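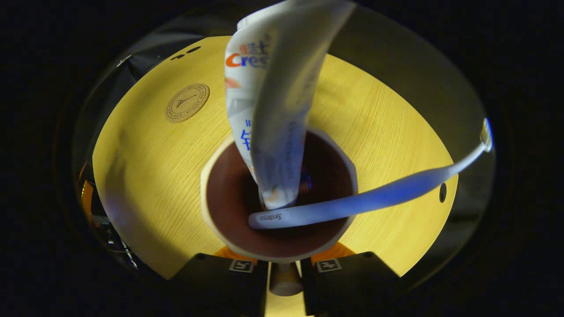

4.2 The shared cup

Participants in the Heltow households were asked to keep a diary of everything that spent the night within reach of the bathroom sink, and most of them took to it with more zeal than the topic deserves. We received 135 usable entries. The toothbrush cup appears in 61 of them, usually as a grievance.

The grievance is rarely about the cup itself. Hardly anyone in the sample remembered buying one. Cups arrived from kitchens after losing a saucer or a matching sibling, and stayed because moving them back would have required washing them to a standard no one wished to define. Kurek's earlier term for this, "demotion," seems right to us, although our respondents spoke of it as retirement.

What goes into the cup is governed by rules that are firmly held and almost never spoken. Brushes stand with the head up. On this the diaries agree, apart from one household in Jutstead that stored them head down for a month and then declined to discuss it. Toothpaste is another matter. A full tube lies flat wherever it is dropped. As it empties it is folded, pressed and finally stood in the cup beside the brush, where its owner can keep an eye on it. Figure 4 shows a tube and brush kept together in this way, the tube slightly crumpled and with a fold down its length.

Figure 4. Toothpaste and toothbrush standing in a cup on a round table.

We coded the placement of the cup separately. In 29 entries it had left the sink altogether and settled on a table, a windowsill or, in one case, the top of a refrigerator. Respondents explained these moves in terms of hygiene. Their follow-up interviews, conducted in May, suggest that the real cause was other people. Phong Lâm, who shared a bathroom with two cousins, described carrying his cup in and out each morning as "like taking a small dog for a walk." He had done so for over 2 years and saw no reason to stop.

The brands of brush and paste seldom matched, and the diaries give no sign that anyone had considered whether they should. Paste was bought by whoever ran out first. Brushes were chosen alone, and defended. Where a household did argue over a purchase, the argument concerned flavor, and we have left it to the appendix, where there is room for it.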